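Zolwood Wiki: Sudham Forge FAQ

Jump to navigation
Jump to search

Answers apply to the current version of the game. For the older furnace system, see Dakthorpe Smelter.

Where is the Sudham Forge?
On the lower level of Sudham, past the toll gate. It can be reached on foot from Dakthorpe or by using a Hopkin token, which places the player outside the gate. The token is used up on arrival.

What are the requirements?
Smithing level 6 and a paid toll of 100 coins. The toll is charged once per character and is not refunded if the character is reset.

What does the forge do?
It combines two damaged items of the same type into one repaired item. The result keeps the higher quality value of the two. Any enchantment on the second item is lost.

How much does a repair cost?
Common items cost 2,000 coins and rare items cost 3,000. The charge is taken when the repair is queued. Cancelling before the bar starts to fill returns the full amount.
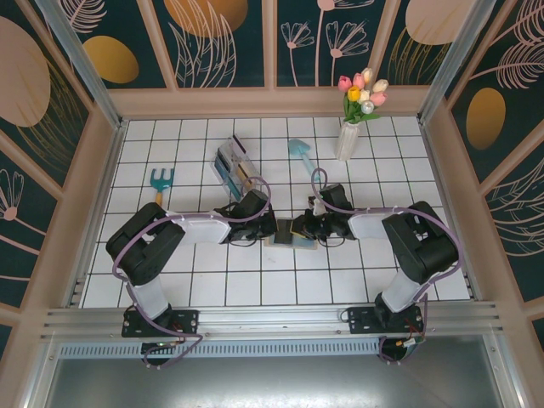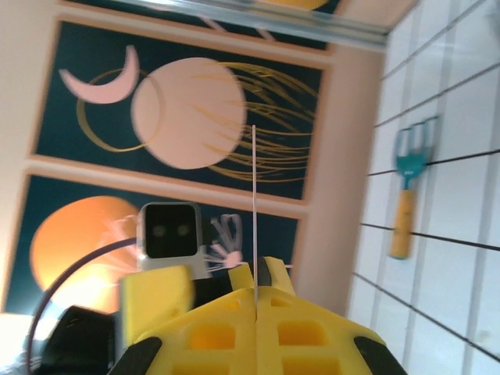 Can the forge be used while in a group?
Yes, but each player has a separate queue. A comment on the talk page says that the queue is cleared when the group leader leaves Sudham, and that the coins are returned by mail instead of going to the purse. This has been confirmed for groups formed inside Sudham. Groups formed elsewhere have not been tested.

Why is the Repair button grey?
Either the two items are not of the same type or one of them is bound to a quest. Quest-bound items show a small lock in the inventory. Items held in the bank must be withdrawn first.

Does the forge give experience?
Only for rare items. Common repairs give none at any level.

Does the queue continue after logging out?
No. It pauses and resumes at the next login. A server restart on Monday has the same effect as logging out.

Can a repaired item be sold?
It can be sold to shops at the normal rate. It cannot be listed on the Zolwood market until it has been equipped once.

See also
Hopkin token
Dakthorpe Smelter
Item quality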